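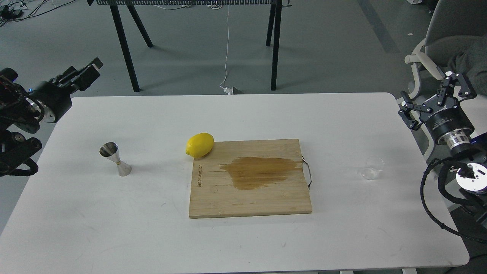 Sat 26 March. Bench two, Stondotard collection, drinks set.

Purpose of the session: to extend the drinks set with examples in which the left arm takes up the jigger and the right arm remains raised. The set stood at 517 accepted episodes at the start of the day. The training group at Olvera has asked for further variety in the starting positions before the May build.

Procedure. The operator was Didier Gilbert throughout. The board, lemon, jigger and glass were returned to the table by hand between episodes, and the jigger was shifted by a small amount each time. The board was not turned. Episodes in which the operator paused for longer than the permitted interval were stopped and marked as void.

Results. 80 episodes were recorded, of which 23 were set aside at review. Of these, 14 showed a late closing of the left gripper; the remainder were voids. The Brarnudier log agrees with the paper sheet on all counts.

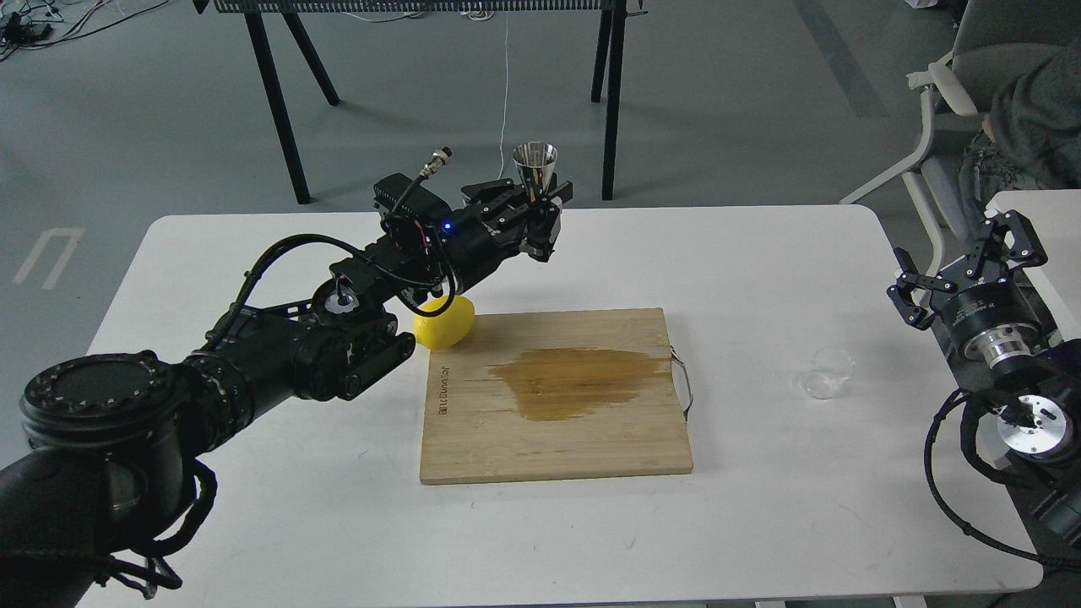
Left gripper holding the jigger above the table; right gripper open.

Remarks. The clear glass is hard to make out against the white table top in the head view. Reviewers are asked to check its position in the first second of each episode and to enter "unsure" where the rim cannot be found – no guesses, please. The brown stain on the board is to be entered in the surface field for every episode of this session, as the field was left blank last time.

The lemon is not handled in this task and should be labelled as a bystander object.

Outstanding: second review of the late closings; new label sheet from Brititz; decision on whether a darker table top is wanted for the next set.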